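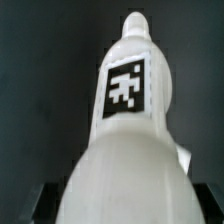 Ticket: Shared calendar shows every meeting twice
Opened by: Naheed Lodhi, Pluldale office
Assigned to: Shahzad Rana
Priority: Low (changed to High by requester) (changed to Low by assignee)
Status: Closed

Naheed Lodhi, 9:10 am
Since we moved to Plusetti, every meeting in the shared calendar appears twice. The copies are identical. I have declined one of each and now I'm told I've declined both. Please fix before the budget review, which I am apparently not attending.

Shahzad Rana, 9:45 am
Thanks, Naheed. Please don't decline anything else for now. Are you seeing doubles in the browser, on your phone, or in both?

Naheed Lodhi, 9:52 am
Both. So four, if you want to look at it that way.

Shahzad Rana, 10:30 am
I'd prefer not to. I can reproduce it with my test account. The old Varon connector is still switched on, so Varon and Plusetti are each writing a copy. The migration checklist has "turn off Varon connector" ticked, with my initials next to it. Turning it off now.

Shahzad Rana, 11:15 am
Connector off. New meetings come through once. The existing copies have to be removed by script, in batches of 100. Starting with January.

Naheed Lodhi, 11:40 am
Everyone in Pluldale just got a cancellation notice for the January stock count. Then another one. Is the stock count canceled?

Shahzad Rana, 11:43 am
No. Script stopped. It was sending notices for each copy it deleted. There is a setting called "quiet" and I had assumed it was the default. 70 notices went out before I caught it. I'll send a note.

Naheed Lodhi, 11:58 am
Your note arrived twice.

Shahzad Rana, 12:20 pm
The Pluldale mailing list is nested inside the Dinsa project list, and I sent it to both. That one is a separate ticket.

Shahzad Rana, 2:05 pm
Script rerun with quiet on. 300 copies removed, no notices. Stock count restored from backup with the original room and attendees. Please sign out of the phone app, sign back in, and give it 10 minutes to sync.

Naheed Lodhi, 2:31 pm
One of everything. The budget review still has me as declined.

Shahzad Rana, 2:34 pm
I can't accept on your behalf. Open the meeting and click Yes.

Naheed Lodhi, 2:50 pm
I'll think about it. You can close this.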